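Hanging out the washing is a poor demonstration piece. It is slow, the parts are cheap and the result looks the same whoever did it. For Mi-kyung Cha, who runs the domestic handling trials at Prokon, that makes it a fair test of whether a two-armed machine is any use in a home.

Her team's controller, Simine, was trained on 3652 recorded attempts at moving clothes on and off a rail. It then ran 278 unaided trials in furnished rooms. A trial passed if the garment was on its hanger, and the hanger on the rail, inside 10 minutes. The pass rate was 79 per cent for shirts on stiff hangers. Socks and anything with a drawstring were left out of the count.

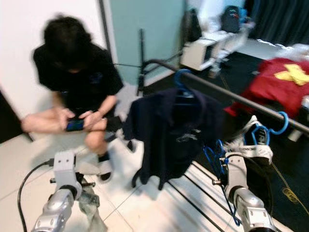 A dark garment on the rail, blue hangers around the right gripper and a crumpled piece of fabric at the left.

Cloth is the obvious difficulty, as it has no fixed shape to plan against. Hangers are the less obvious one. They hook into each other, and a gripper that closes on one may lift three. Simine can detect the extra weight — it cannot yet shake them apart.

Gultar, which makes a rival system, avoids the matter by supplying its own clip rail. Cha considers that a different task. Her next trials, due in August, use ordinary hangers again, with a softer fingertip from Ham and the same time limit.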